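Sorting Small Things: does putting hair accessories and jewellery into groups save any time?
Design and Everyday Life module, end of year project report
Costel Nedelcu

1. Why I chose this

The reading for this module included a booklet by Pascu which claims that a person who sorts small belongings by type will "never search again". I didn't believe it when I read it and I only half believe it now. The booklet has no test in it, only before and after photographs of drawers, and the after drawers always seem to have fewer things in them. Our tutor suggested I try it with something awkward. Hair ties, clips, bracelets and earrings seemed awkward enough.

2. The question

Does sorting by type (the Pascu way) make it quicker to find one named item than leaving everything mixed? I also wanted to know whether sorting by use - things worn together kept together - does any better. The Clandanance guide recommends this and is just as sure of itself.

3. What I did

I borrowed 106 small items from people in my block in Plernton and wrote each one on a list. I used 3 arrangements: mixed, by type, and by use. Four people took part, and each was asked to find named items while I timed them with a stopwatch. They did the mixed arrangement first. This was a mistake, and I come back to it below.

Mixed meant spread out on a ribbed pink cloth with no order at all. By type and by use both went into a Clallosen tray with shallow compartments. I now think the tray should have been tested on its own, as it may be doing most of the work that the booklet gives to the sorting.

4. Results

Total search time for the mixed arrangement, all four people added together, was 1567 seconds. By type came out quicker, by about a third. By use fell in between, although one person was slower with it than with no order at all. She told me she had no idea why a hair tie would be kept with a watch.

These totals look better than they are. Everybody had already seen every item once by the time the tray came out, so some of the saving must be memory. I should have changed the order for each person. I noticed after the second person and carried on so that the results would at least match each other.

The totals also leave out the sorting itself. It took me most of an afternoon in July, and a lot of that went on items that wouldn't fit a group. A hair tie with a flower on it can be a hair tie or an ornament. Cord bracelets with beads were worse. They caught on one another and on the hair ties, and three of my four people first took one for the other. If you add my afternoon to the search times, sorting loses badly, and it would go on losing until the tray had been used for weeks without anybody making a mess of it.

5. What slowed people down

Size mattered less than I expected. Earrings were found fairly quickly in every arrangement. The slow items were the clear and pale clips, which people looked straight past on the pink cloth, and anything made of dark cord. A darker cloth might have changed the whole result, and neither booklet mentions the surface at all.

6. What I would claim

Very little. Sorting by type helped these people find these items on one afternoon. I would not repeat the word "never" from the booklet. If I did this again I would use a plain cloth, leave the sheet of groups until after the first round, and give the tray a trial with everything thrown in anyhow.

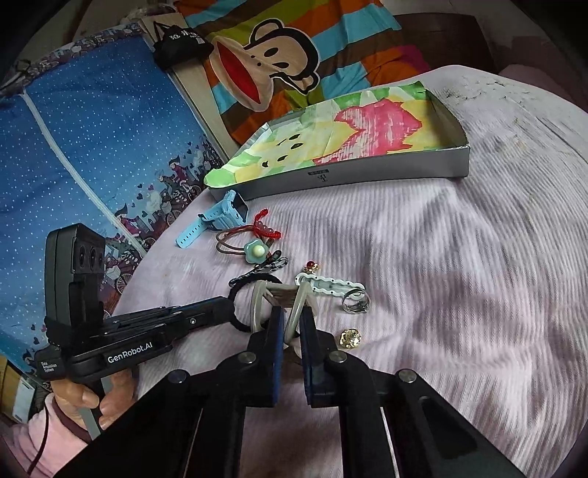
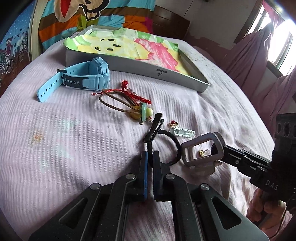

Figures 1 and 2. Hair accessories and jewellery on the ribbed pink cloth.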